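## 4. Setting up the consultation module

Section 3 covered installing Clatness on the front desk computer and adding your staff accounts. Section 4 covers the consultation module, where new plastic surgery patients are booked, given their reading material, and seen for the first time. Allow one quiet morning for the work. You can stop after any numbered step and come back to it later, as long as you have pressed **Save draft**.

You need an account with the Practice Manager role. A Front Desk account can open the screens in this section but the **Save** and **Publish** buttons will be gray.

### 4.1 Before you start

Have the following at hand:

- the list of procedures your surgeons offer, using the names you want patients to see
- your current consent forms, as PDF files
- the usual length of a first visit for each surgeon
- your fee schedule, including any consultation fee
- the name of the person who will approve patient handouts

If your practice has more than one office, finish the set-up for one office first. Section 4.8 explains how to copy it to the others.

> **Note:** Procedure names can be changed later, but a change does not reach handouts that have already been sent. Agree on the wording with your surgeons first.

### 4.2 Creating a visit type

1. Open **Settings > Consultations > Visit types**.
2. Press **New visit type**.
3. Enter a name. Patients see this name in their confirmation message, so use something like "First visit, eyelid surgery" and leave out internal codes.
4. Choose the surgeon or surgeons who take this kind of visit.
5. Set the length. The default is 45 minutes.
6. Under **Preparation time**, enter the gap you want before the next booking. Enter 0 if you do not want one.
7. Turn on **Photographs taken** if clinical photographs are part of the visit. A photo consent form is then added to the patient's packet.
8. Press **Save draft**.

Repeat these steps for each visit type. A practice can have up to 22 visit types. If you reach the limit, archive one that is no longer booked. Archived types stay on past records.

> **Caution:** Do not create a separate visit type for each surgeon if the length and the forms are the same. Duplicate types split your waiting list, and the system cannot join the two lists again.

### 4.3 Building the patient packet

The packet is the set of pages a patient receives before the first visit. It goes out by email or is printed for pick-up.

1. Open **Settings > Consultations > Packets**.
2. Select a visit type from the list on the left.
3. Press **Add page** and choose **From library** or **Upload**.
4. Drag the pages into the order you want. The welcome page is always first and cannot be moved.
5. For each page, choose **Read only** or **Reply needed**. Consent forms and the health questionnaire should be set to **Reply needed**.
6. Press **Preview** and read the whole packet once as a patient would.
7. Press **Save draft**.

The library comes with 146 handouts written at an eighth-grade reading level. They cover common procedures of the face, breast, and body, along with general subjects such as anesthesia, scar care, smoking, and arranging a ride home. They are starting points. Your surgeon must read and approve each one before it is sent, and most practices edit the sections on recovery to match their own instructions.
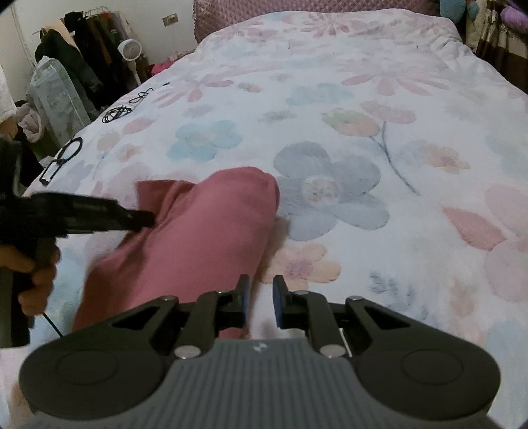 To edit a library handout, press **Make a copy** first. The original stays locked so that you can go back to it. Your copy is given the practice name in its footer and the date it was last approved. If the footer shows "Not approved," the page will not be sent, even when it is part of a published packet.

**Length of the packet.** A packet can hold over 30 pages, but patients seldom finish one that long. If yours is growing, move the recovery pages to the second packet, which goes out after surgery is scheduled. See section 5.

**Languages.** A page can have versions in other languages. Open the page, press **Versions**, and upload the translated file. The patient receives the version that matches the language in their record. If there is no match, the English version is sent and a reminder appears on the front desk task list.

### 4.4 Setting up the goals questionnaire

The goals questionnaire asks patients what they would like to change and what worries them. The surgeon sees the replies on the consultation screen, next to the health history.

1. Open **Settings > Consultations > Goals**.
2. Choose **Short form** or **Full form**. The short form has 6 questions.
3. Edit the wording if you wish. Questions marked with a lock feed the surgeon's summary and can be reworded but not removed.
4. Under **Send**, enter how many days before the visit the questionnaire should go out.
5. Under **Reminder**, choose whether patients who have not replied should get a second message.
6. Assign the form to one or more visit types.
7. Press **Save draft**.

Replies are free text. The system does not score them, and it does not suggest procedures. If a patient writes something that calls for a phone call before the visit, front desk staff can press **Flag for nurse** on the reply. The flag stays until a nurse account clears it.

> **Caution:** Patients sometimes use this form to report pain, bleeding, or other symptoms after earlier surgery elsewhere. Replies are not watched outside office hours. Keep the sentence at the top of the form that tells patients to call the office or emergency services. If you delete it, the form cannot be published.

### 4.5 Clinical photographs

Skip this part if no visit type has **Photographs taken** turned on.

1. Open **Settings > Consultations > Photographs**.
2. Choose the standard views for each procedure group. The default set for the face is front, both sides, and both oblique views.
3. Under **Storage**, choose **Patient record**. The other choice, **Shared folder**, remains for practices moving over from an older version and should not be picked for a new set-up.
4. Under **Access**, select the roles that can open photographs. Front Desk is off by default.
5. Choose what happens when consent is missing. We recommend **Block upload**.
6. Press **Save draft**.

Consent to clinical photographs is separate from consent to use them in teaching or on the practice website. The form has a box for each use, and none is checked in advance. A patient can withdraw either consent at any time. To record this, open the patient's **Consents** tab, press **Withdraw**, and enter the date of the request. Photographs already in the medical record stay there. Photographs marked for website use are removed from the export list at once, but you must take them off the website yourself.

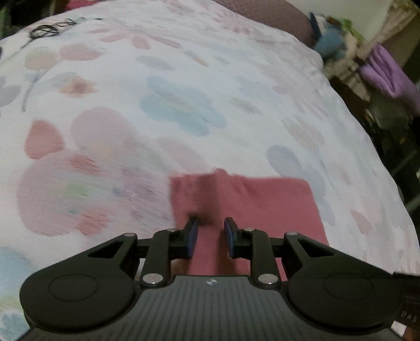 If you use a tethered camera, install the Bielecka capture driver on the exam room computer before testing. The driver is on the downloads page under your license. After installing it, restart the computer and check that the camera name appears in step 2 of the test in section 4.7.

File size is limited to 156 MB for each visit. Larger sets can be split into two uploads under the same visit date.

### 4.6 Fees and quotes

1. Open **Settings > Consultations > Fees**.
2. Enter the consultation fee for each visit type, or enter 0.
3. If the fee is credited toward surgery, turn on **Apply to surgery balance** and enter the number of months the credit lasts.
4. Under **Quote template**, list surgeon, facility, and anesthesia fees on separate lines. Patients often ask for this split.
5. Enter the number of days a quote is valid.
6. Press **Save draft**.

Quotes are never sent automatically. A staff member has to open the quote, check it, and press **Release to patient**. A released quote cannot be edited. To correct one, press **Replace**, which voids the old copy and sends the new one with a note that it takes the place of the first.

If your practice bills insurance for some procedures, mark those with **May be covered**. This adds a line to the quote saying that coverage has not been confirmed.

### 4.7 Testing with a practice patient

Clatness includes a practice patient named Hidayah Yusof. The record is safe to book, edit, and reset as often as you like. Nothing entered in it reaches your reports.

1. Open **Patients**, search for Yusof, and press **Use for testing**. Enter your own email address when asked.
2. Book a visit of the type you want to test. If it includes photographs, open **Devices** and confirm that the camera is listed.
3. Check your email for the packet. It should arrive within ten minutes.
4. Open each page on a phone as well as on a computer. Long tables in uploaded PDFs are the usual trouble.
5. Fill in the goals questionnaire and send it.
6. Sign in with a surgeon account and open the visit. The replies should appear on the right side of the screen.
7. Create a quote and release it.
8. Press **Reset practice patient**.

If the packet does not arrive:

- Look in the junk folder.
- Check that every page in the packet is approved.
- Check that the visit date is later than the send date set in section 4.4.
- Open **Settings > Email** and press **Send test message**. If this fails too, the fault is in the email set-up. Return to section 3.6.

### 4.8 Publishing and copying to another office

1. Open **Settings > Consultations** and press **Review all**.
2. Clear any item marked in red. Items in yellow are advice and can be left.
3. Press **Publish**. New bookings use the new set-up from this point. Visits already booked keep their old packets.
4. To copy the set-up, press **Copy to office**, choose the office, and select the parts to copy. Fees are not selected by default.
5. Sign in at the second office and run the test in section 4.7 again.

> **Note:** Camera drivers and printer choices belong to each computer and are not copied.

For help with this section, write to the Trurkik support desk in Wenstead through **Help > Contact** and give the section number. Requests to add a handout to the library go to the content editor, Zulkifli Hidayat, through the same form.

Section last revised 10 December 2025. Continue with section 5, Scheduling surgery and the second packet.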